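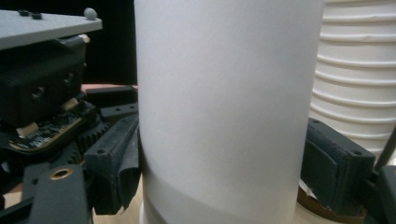 Onell is a software package for controlling two-finger grippers, developed at Niststead and first released in May. It reads finger position and motor current 60 times a second and adjusts the closing force until an object is held without slipping. A separate planning module, Tullov, picks the approach angle from camera images.

Force limits are stored in plain text profiles, one per object type. The current version ships with 17 profiles, among them cylinders, cups and flat boxes. Its test suite has over 456 recorded grasps, which can be replayed without hardware.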